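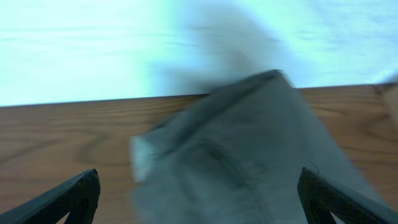

Wrist view from one of the robot's two arms, with a gray piece of fabric between the gripper fingers.

Prarov lab's two-armed robot learns to fold laundry by practicing its own mistakes

ORKSTEAD, 21 April 2025 – Researchers at the Prarov robotics lab have released a training method that helps a two-armed robot recover when a piece of clothing slides, twists or bunches up in the middle of a fold. The method is called Trolteo. In the team's tests it let the robot finish folds that an earlier version of the same system gave up on, and it needed only 30 hours of human demonstrations to get there.

Clothes are hard for robots. A cup has one shape, and a shirt has as many shapes as there are ways to drop it on a table. Most systems learn from recordings of a person guiding the arms through a clean fold from start to finish, so they see very little of what goes wrong along the way. When a sleeve ends up under the body of the shirt, the robot has nothing to go on and tends to repeat the same useless grab.

Trolteo spends most of its training time on exactly those moments. The robot is allowed to work until it gets stuck. A person then takes over the arms for a short stretch, gets the cloth back to a workable state and hands control back. Those short corrections are weighted more heavily than the smooth parts when the model is trained again, and the cycle repeats. The team ran 6 rounds of it.

"The first time it let go of a bad grip by itself and went looking for a better one, we all stopped talking," said Mabli Prothero, who led the work. "It's such a small thing to watch! But we had been waiting for it since October."

The method also leans on close-up video. Small cameras at the wrists follow the cloth between the fingers while another camera looks down on the whole table. Ryota Shimada, who built the vision part of the system, found that the wrist views mattered most during lifting, when seams and hems tell the model which part of the garment it has hold of. Fast movement blurs those views badly – and the team decided early on to keep the blurred footage in the training set.

"I wanted to throw it out," said Shimada. "Makis talked me into leaving it in, and the lifts got better. I have stopped arguing with him about data." 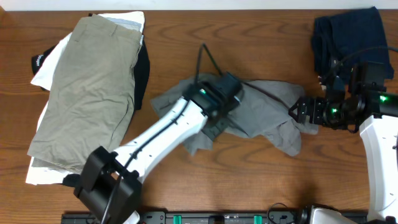
Both arms at work on a gray shirt, with a stack of folded clothing at left and a navy garment at upper right.

The researchers tested the method on 14 garments that had not been used in training, among them shirts, pants and a child's hooded jacket. Shirts improved the most. Pants were already fairly reliable and gained less. The jacket remains a problem, mainly at the hood, and very thin fabrics still slip out of the grippers more often than the team would like.

Makis Economou, who designed the correction procedure, is looking forward to seeing it used away from the laundry table. "Cable routing, bagging, making a bed – anything soft and floppy has the same trouble," he said. "You can't show a robot every way it could go wrong up front, so let it go wrong and help it out."

The training code, the correction recordings and a written guide for running the procedure on other two-armed setups are available from the lab on request. A paper by Prothero, Shimada, Economou and Nuanchan Tanasarn has been submitted for review. The work was supported by the Michailidis Fund.

Press contact: Reginald Obi, Communications, Prarov, Orkstead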